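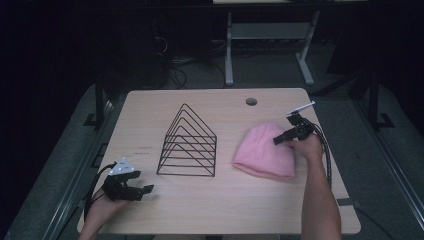
Marisela Dunkirk
Hardware tech, handheld gripper bench at Wirbridge

2 min read

1/ Okay, a long one from me, because a few of you asked why the hat-and-rack sessions stopped dead on Thursday and I said "cable" and ran off to lunch. It was a cable! But it took us most of a day to believe it, and I'd love for somebody else to skip that day.

2/ The job is pretty gentle. Pink knit beanie, black wire rack, one gripper in each hand, and the cables run off over the sides of the table. We record the hand positions from the markers on top, and the finger opening comes down the wire separately. Hang on to that second part.

3/ We did 41 takes before anyone looked hard at the data. 38 were fine. In the other 3, the right gripper sails over to the beanie, the beanie goes up to the rack, and according to the log the fingers never moved. A hat levitated, basically.

4/ Of course we blamed the markers first (we always blame the markers, poor things). Wiped them, reseated them, redid the calibration, which eats 40 minutes if you're fussy and I am very fussy. The hand paths had been clean the whole time, so all that bought us was a nicely calibrated rig with the same problem.

5/ Then I was sitting there with the live readout up, reaching for the far side of the hat, and the number froze. Pulled my arm back in and it came alive again. Did it over and over like a kid with a light switch. Stretch, frozen. Relax, fine.

6/ The right-hand cable runs down along your forearm and over the table edge, and at full reach it was pulling straight on the plug. There was a cracked solder joint inside the connector, and you could not see it until the shell came off. Hold the thing close to you and it'll pass every bench check you own. Ask me how I know.

7/ What bugs me more is the software. When the signal dropped, the recorder kept repeating the last good value and never said a word. On a hat, who cares. But we'd planned to send this batch to Garside, where it would have gone toward training an arm that closes a lot harder than I do, and I don't want that arm learning that fingers stay put during a grasp.

8/ So: new connector, a proper loop of slack at the wrist, and the recorder now stops and beeps if the finger reading goes stale. The beep is horrible. I picked it myself. The bad takes are out of the batch and I've left a note in the log about why.

9/ If you're running the same style of handheld, please do your cable check with your arm all the way out, on both sides. I still haven't opened up the left one, that's tomorrow's fun, and I'll add to this thread if it's cracked too.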